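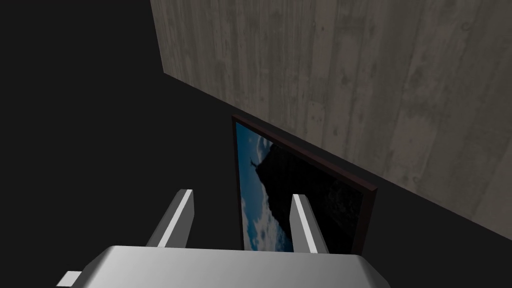 4월, 아침

어제 Frerichs에서 Rutia의 새 버전을 받았다. 가상의 방 안에서 로봇에게 집안일을 시켜 보는 프로그램이다. 한국어 일기를 쓰기로 Mareike Hamann 씨와 약속했으니 오늘도 사전을 옆에 놓고 쓴다. 제목을 붙이면 쓰기가 조금 쉽다.

나는 기계가 우리 집 청소를 할 수 있는지 알고 싶다. 화장실 청소를 맡길 수 있으면 제일 좋겠다. 화면 속의 방에는 붉은 주황색 바닥이 있고, 오른팔 쪽에 둥근 뚜껑이 열려 있다. 왼손은 위를 향한다. 팔이 두 개라서 나는 한 손으로 잡고 다른 손으로 닦는 것을 상상했다.

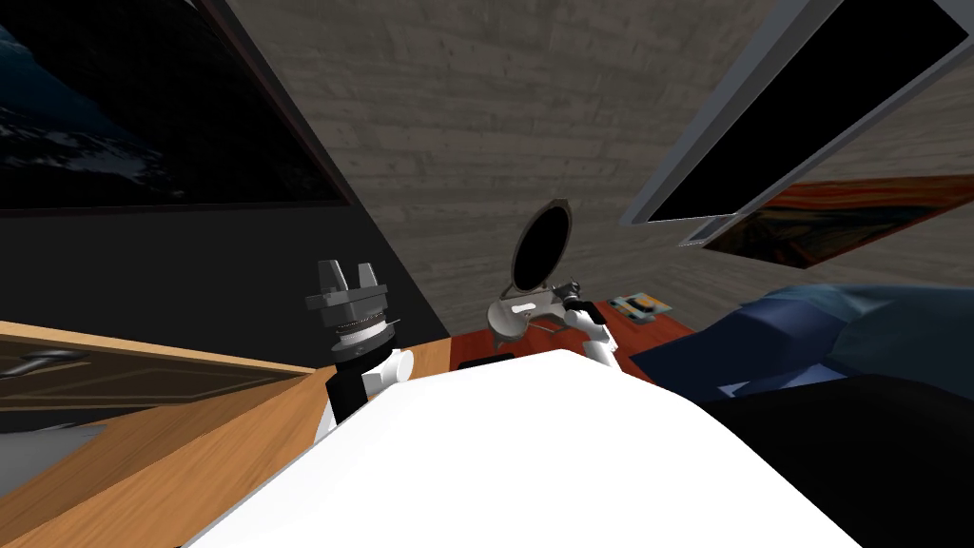 점심 후

Batico의 안내서에는 연습을 2,000번 하라고 쓰여 있다. 나는 65번까지 하고 커피를 마셨다. 사람에게는 "그 액자를 좀 치워 주세요"라고 한 번만 말하면 된다. 로봇에게는 어디를 잡을지, 얼마나 세게 잡을지, 어디에 놓을지 모두 정해 주어야 한다. 액자는 얇고 넓어서 나도 이사할 때 조심하는 물건이다. 그 안의 풍경은 마음에 든다. 검은 산과 구름, 그리고 꼭대기의 아주 작은 형상.

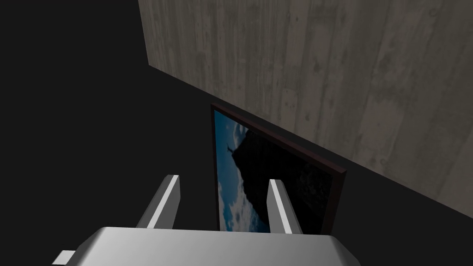
벌어진 두 손가락과 그 너머의 액자

Mareike 씨는 Zultelstead의 창고에서 이미 상자를 옮기는 기계를 봤다고 했다. 상자는 모양이 다 같으니까 그럴 수 있다고 생각한다. 우리 집에는 같은 모양의 물건이 별로 없다. 잡지도 있고 양말도 있다.

저녁에 방 전체를 다시 보았다. 붉은 면 위에 작고 검은 물건이 있는데, 내가 그 방에 산다면 먼저 그것부터 치우라고 하고 싶다. 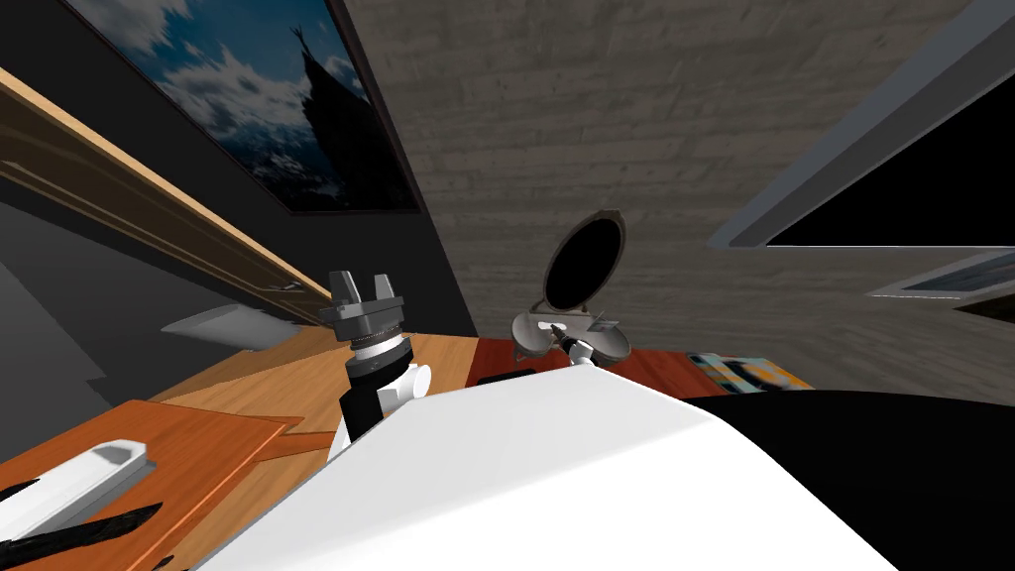

밤

결국 우리 집 화장실은 내가 직접 청소했다. 3년 후에는 기계가 할 수 있을까? Mareike 씨는 된다고 하고, 나는 아직 잘 모르겠다. 내일은 액자를 잡는 연습부터 다시 할 것이다. 그리고 '치우다'와 '지우다'를 또 헷갈려서 썼다가 고쳤다. 세제도 사야 한다.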